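Why Does Corn Have Silk?

Have you ever peeled an ear of corn and ended up with sticky threads all over your fingers? Those threads are called silk, and they have a huge job. Every single one is a tiny road to a kernel!

Start at the top of the plant. The feathery part up there is the tassel, and it makes a yellow dust called pollen. The ears grow lower down, tucked against the stalk, with their silk hanging out like hair. When the wind blows, pollen drifts down and lands on the silk. One grain of pollen grows a teeny tube all the way down one thread, and then the kernel at the other end can start to grow.

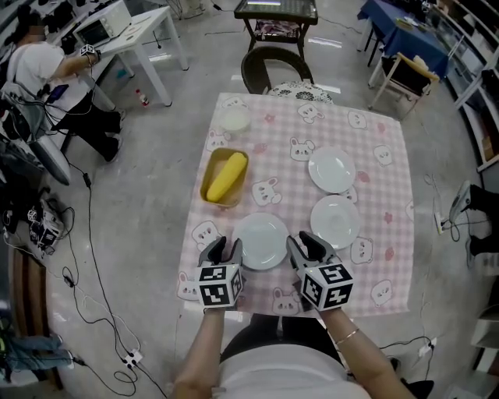

Fikri Pasaribu wrote in to ask what happens if a thread doesn't catch any pollen. Great question! That kernel never fills out, so you get a gap in the row. Next time you eat corn on the cob, look for gaps near the tip. The silks from the tip come out last, and sometimes they miss the pollen.

Count Your Kernels

The kernels sit in rows, and here comes the cool part: the number of rows is nearly always even. Corn flowers form in pairs, side by side, so the rows come in twos. Our class at Atotthorpe counted every kernel on one big ear and got 822. It took 2 people and a lot of starting over!
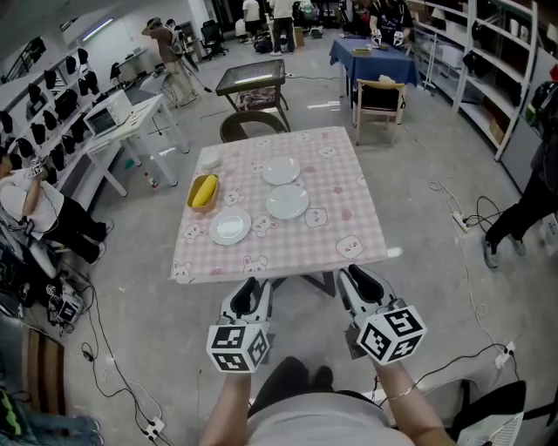 A banana: a fruit to a plant scientist.

Wait, corn is a fruit? Yes! Each kernel is a whole little fruit with a seed inside. A banana is a fruit too (it's even a kind of berry), but the ones from the store have no seeds that will grow. If you slice one, you might see tiny dark specks in the middle. Those are what's left of the seeds. Wild bananas have big hard ones that would hurt your teeth!

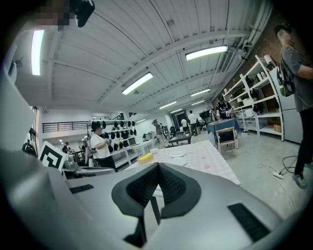 Why Popcorn Pops

Popcorn is a special kind of corn with a very tough skin. There is a little bit of water inside each kernel. Heat turns the water to steam, the steam pushes and pushes, and POP! The soft starch inside puffs out and the kernel flips inside out. Sweet corn can't do this well because its skin doesn't hold the steam in the same way. 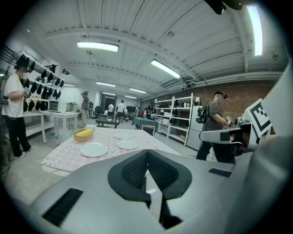 Fikri Pasaribu

P.S. from me, too: I planted 6 popcorn kernels in March and I can't wait for the silk. I'm going to check it every morning!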